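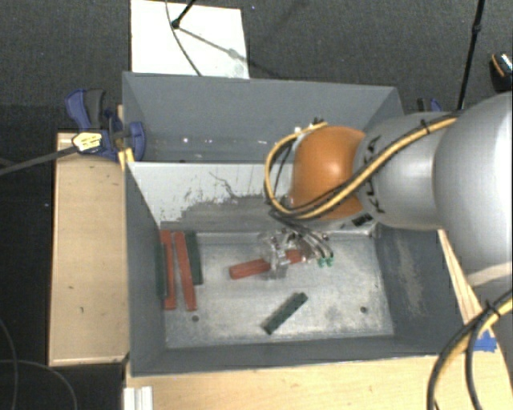 4. Evaluation of the packaged bin-picking kit

4.1 What is being sold

The Kokeo picking kit is offered to small workshops as a complete answer to a problem that has kept robotics labs busy for decades: take parts out of a bin in no particular order and put them somewhere else. The buyer supplies an arm. The kit supplies a gripper, a grasp planner, and a piece of software that the sales sheet calls a "skill," already trained, which the buyer is told will work on "most rigid parts" within one afternoon of arrival. We bought ours through a reseller, Tsoukalas, at the ordinary price and without telling them it was for a study.

Our interest is in that one afternoon. Earlier sections dealt with the planner on its own, using recorded data. In this section we put the kit to work on a real bin and ask whether the claims survive contact with metal walls, worn paint, and parts that lean on one another.

4.2 Setup

Figure 4 shows a trial in progress. The bin is gray metal and is divided lengthwise by a sloping panel, with the deeper compartment used for picking. A bar clamp grips the bin, and the parts are long blocks in two colors, red and dark green. We chose blocks because the vendor's own demonstration uses them, and we did not want to be accused of picking unfair objects. The bin is another matter. The vendor's demonstration bin has clean, matte walls. Ours has scratches and scuffs, and its bare floor is smudged and unevenly bright. We think it is closer to what a paying customer owns.

Figure 4. The gripper at a red block lying across the middle of the working compartment. Four other blocks stand in a loose cluster at the left, and a single green block lies at an angle in front of the gripper.

Each trial began with a fresh layout. An assistant tipped the blocks in from a tray and was told not to tidy them. The kit was then given the command to pick a named color and place the block in a tray beside the bin. A pick counted as a success only if the block reached the tray without a person touching the arm, the bin, or the stop button. The vendor counts differently. In its material a pick is a success once the block has left the floor, and a block dropped halfway to the tray still goes in the plus column. We report both counts where they differ, but we see little reason for a customer to care about the second.

4.3 Installation

The one afternoon took us three working days. A part of that was our own doing, as we had to reroute cables that fouled the wrist when the arm reached down along the divider. The rest was not. The calibration routine asks for a flat, open area and fails without an error message when a bin wall enters its view. The manual does not mention walls. Kirstead, the company that answers support calls for the kit, suggested that we calibrate outside the bin and then move the bin into place, and this worked, though it leaves the user to find the bin's position by hand. We did so with a ruler. A shop that buys this product to avoid exactly that kind of work may feel misled.

4.4 Results

We ran 701 trials. Results split sharply by where the target block lay at the time of the command.

For blocks resting alone and well away from any wall, the kit did what it promises. Only 11 of these picks failed, and in most of those the fingers closed a little high and the block rolled out. We have no complaint about this part of the product. It should be said, though, that a lone block on an open floor is a case that simple scripted systems have handled for years, and at a lower price.

For blocks touching other blocks the picture is less flattering. The planner prefers grasps across the middle of the long side, which is sensible for a single block and often impossible in a cluster. When a neighbor blocks the fingers, the kit lowers the gripper anyway, pushes until the arm reports contact, backs off, and tries again at almost the same spot. We saw up to 14 such attempts on one target before the software gave up. The sales sheet describes this behavior as "persistence."

Blocks close to a wall were the worst case. The kit treats the bin as a box with upright sides. A sloping divider does not fit that model, and the planner regularly proposed grasps that would have put a finger through the panel. The arm's own force limit stopped these motions. We would not want to depend on that limit in daily use, and nothing in the kit's settings lets the user describe a wall that slopes.

Color turned out to matter more than we expected. Dark green targets were missed more often than red ones in every layout type. We suspect the dark gray walls, against which a green block offers weak contrast, but we did not test this by repainting the bin and so cannot rule out other causes, lighting among them.

4.5 The retraining option

Customers who are unhappy with the supplied skill can pay for retraining on their own parts. We paid. The service asks for some 42 guided demonstrations, which we recorded at our Grarside workshop in April and uploaded the same evening. The new skill came back within the promised time. On clustered blocks it was better, chiefly in that it would now approach from the end of a block when the sides were taken. On blocks near the divider it was no better at all. When we asked why, Kirstead replied that wall geometry is not part of what retraining changes. That limit does not appear on the order page.

4.6 Limits of this evaluation

We tested one kit, on one arm, with one kind of part. Nektarios Lambrakis, who read an early draft, objected that our success rule is harsher than the trade normally applies and that a shop with a square-sided bin would never meet our worst case. The second point is fair, and such a shop should read the wall results with that in mind. On the first we disagree. A block that falls on the way to the tray has to be picked up by somebody, and the price of the kit is justified to buyers in terms of labor saved. The next section sets that price against the operator time we logged during the trials.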